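Notebook, November 24, 2024

Print this page | E-mail this page

Back on the ball-over-the-line problem today. For anyone picking this up cold: we're trying to work out how often a linesman standing level with the second-last defender can really tell whether the whole ball has crossed the goal line (my guess is hardly ever, but Solène disagrees and she used to run the line herself!).

I went through the old Flonetti clips again with Eugénie. We had 1,137 on the list, but a lot of those are corners where you can't see the near post at all, so I've thrown them out and we're down to 1,000. Nice round number, pure luck. 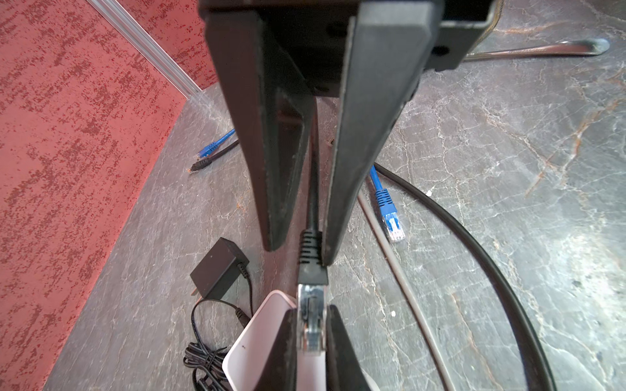 Of the ones we've looked at properly, 77 are what I'd call tight, meaning Eugénie and I gave different answers the first time through. We agreed on most of them after a second look, but there are 5 where we're still arguing, and clip three from the Masson cup replay is driving me nuts. The keeper's glove hides the ball exactly when you want to see it. I say goal. She says no way.

Oğuzhan thinks we should stop using the word "crossed" on the score sheet and write "all over" or "not all over". Fine by me, the August sheets were a mess for just that reason.

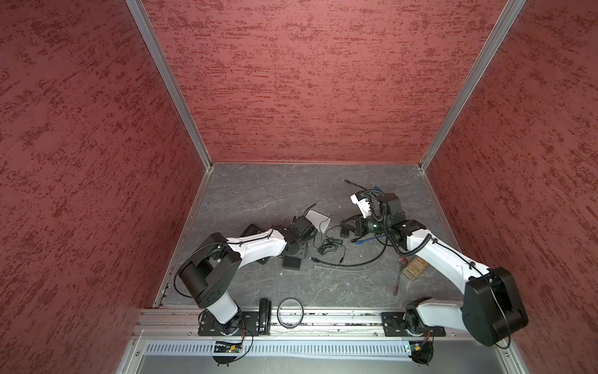

Mariama wants the shots off the underside of the bar kept separate, and I think she's right, they come down with so much spin that everybody's eye gets fooled by the bounce. I'll split them out before I do any more adding up. Also need to ask Nighat if she still has the pitch measurements for Hernus, the six-yard box there looks short to me on every clip.

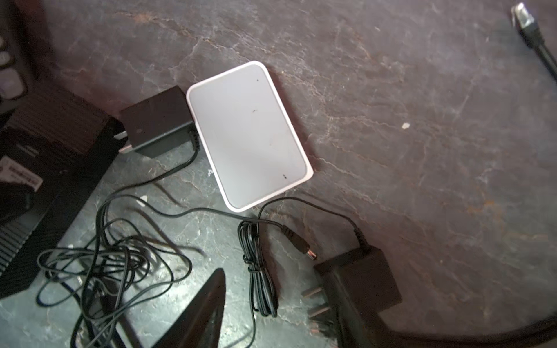
White unit on the stone-look surface.

Next up: the 5 leftovers go to Solène with no notes from us, and then I start on the Flasen matches.

E-mail this page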